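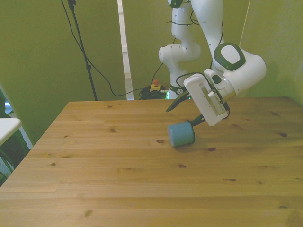
One of the pine tables, with a light blue cylinder lying on its side.

Table finisher and workshop assistant, Kurkico

Full time, permanent. Start in November.

Kurkico makes and refinishes light pine tables for schools, libraries and small offices. We have 18 people on staff and need one more for the finishing room. You would report to Tuulikki Lappalainen, who runs the room and will train you.

What the work is

You will sand, fill and oil tabletops and check them before they go out. Our tops are planked, with the seams and small knots left visible, and customers expect to see them. Your job is to make sure the surface around a knot is smooth and the seams are tight and clean. You will also glue loose planks on tables that come back for repair, wrap finished tops, and help load the van on delivery mornings.

The finishing room handles over 250 tops a year. Most are ordinary rectangular tables. The Clunus line has heavier tops and always takes two people to lift.

What we ask for

- Some experience with wood, paid or at home. A school shop class counts.
- Able to stand for most of the day and lift your side of a heavy table
- Patience with sandpaper
- Enough English to read work orders and product labels

A driver's license is useful but not required. We provide gloves, masks, ear protection and work pants. Boots are up to you, but we pay 100 dollars toward a pair after the first month.

Hours and pay

Monday through Friday, 7:00 to 3:30, with a half-hour lunch. Pay is hourly and depends on experience - ask and we will tell you the range. There is a paid trial day before we make an offer.

How to apply

Write a few lines about yourself and what you have made or repaired. Photos are welcome, a formal resume is optional. Send it to Tuulikki Lappalainen at the Kurkico office or leave it at the front desk. Applications close Wednesday, October 24, 2018. Trial days will be held the week after.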